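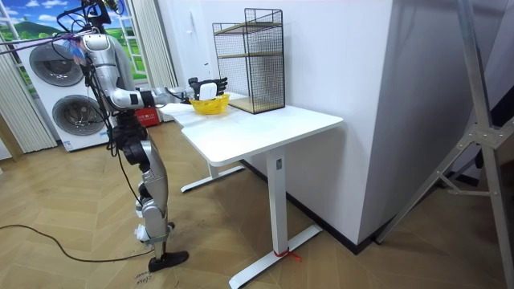
3. When does a bowl become a basket?

3.1 Naming and the problem of holes

Of all the naming data gathered for this study, the answers for bowl-shaped baskets gave us the most pleasure. Bowls are easy. Cups are fairly easy, although handles cause trouble, as earlier work on cups and mugs has found many times. But give people something with the outline of a bowl and the surface of a basket and their answers fan out in the most wonderful way. Figure 2 shows the sort of object we mean: the yellow one on the white tabletop is small and bowl-shaped, with an openwork pattern. Shape pulls the name one way and the pattern pulls it the other.

The naming task was run in two towns, Tinthorpe and Ongart, using the same set of 40 household containers. Speakers saw each container on its own, empty, and gave the first word that came to mind. They could then add any other word they would be happy to use at home. After removing blanks and answers we could not read, 3596 first words remained, and these are the basis of everything in this section.

"Basket" was the commonest first word for openwork containers in both towns. In Tinthorpe, however, older speakers often gave "skep" or "little skep", a word that has been written about mainly in connection with beehives and farm measures. We had expected to meet it once or twice as a memory of a grandparent's speech. Instead it came up as a living kitchen word, used without any hesitation, and several speakers were surprised to be asked whether people elsewhere said it too. In Ongart the word was hardly known. Speakers there were far more likely to name the contents, giving "fruit thing", "bread dish" or "peg basket", even though there was nothing inside.

3.2 Depth, rim and pattern

We then asked which features of the containers went along with the choice of word. Depth mattered less than we thought it would. A shallow container with a closed surface was a "dish" or a "bowl" for nearly everyone, and making it deeper only moved the answers from the first word to the second. Openwork had a much stronger effect. Once a container had gaps all the way round, "bowl" dropped away sharply, even when its outline matched a closed bowl in the same set.

The exception is a lovely one. Where the gaps stopped well below the rim, leaving a broad solid band at the top, Tinthorpe speakers went back to "bowl" and Ongart speakers did not. We have no full account of this. One possibility is that "skep" carries with it the idea of something open right up to the edge, so that a banded container falls outside it and has to be called something else - but the same speakers were quite content to use "basket" for banded containers when offered it as a second word. The rim clearly deserves a study of its own.

Colour had no effect on first words that we could find. It did turn up in the additional words, where bright containers attracted phrases such as "picnic bowl" and "beach basket", mostly from younger speakers.

3.3 Comparison with the Kilerar word lists

The Kilerar word lists were collected from written sources, mostly shop notices and household inventories, and so they make a useful check on our spoken answers. "Skep" is frequent in the older lists and thins out in the later ones, which would normally be read as a word on its way out. Our Tinthorpe recordings suggest that it had simply moved indoors, out of trade and into the kitchen, where inventories seldom bothered with small things.

Spelling adds a further tangle. The lists have "skep", "skip" and "skeppe", and we cannot always tell a container from a measure of grain. We have counted only the entries that mention a table, shelf or dresser nearby, and the remaining cases are set aside for Section 5, along with the Burkska material.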